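The one clear table

I have been reading decluttering advice again, which I do every winter and regret every time. The current fashion is the single clear surface. You pick one table in the house or the office, you keep it bare, and the calm is supposed to spread from there to the shelves, the drawers and presumably your tax returns.

Tracey Nuttall swears by it. She lent me a 142-page book on the subject, and I read it in the bath with growing suspicion. The author recommends a five-minute reset every evening and claims you will get 45 minutes of your day back. Back from what? I don't spend 45 minutes a day looking for the stapler. I spend maybe three, and then I use a paper clip.

My first problem is that a clear table is the most attractive place in any building to put something down. A crowded desk defends itself. Leave a big white tabletop bare on Monday morning and by lunch there's a heap in the middle, and the heap always has a snack wrapper in it.

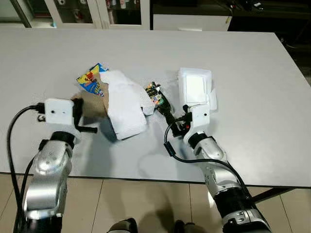 Fatos thinks the answer is a tray. Put a tray on the table, he says, and the clutter goes in the tray and counts as tidy. I tried this at home. What I had after a week was a full tray with more stuff leaning against it, and I'd paid for the tray.

My second problem is with wrappers in particular. None of these books has a chapter on trash. They're all about sweaters and letters from your grandmother, things you hold up and have feelings about. I have no feelings about a snack wrapper. It needs to go in the bin, and the bin needs to be closer than the table, or it will go on the table. I moved ours next to the door last month and that has done more than the whole book did.

Tracey wants to know if I've finished it. I have, and she can have it back as soon as I find where I put it down.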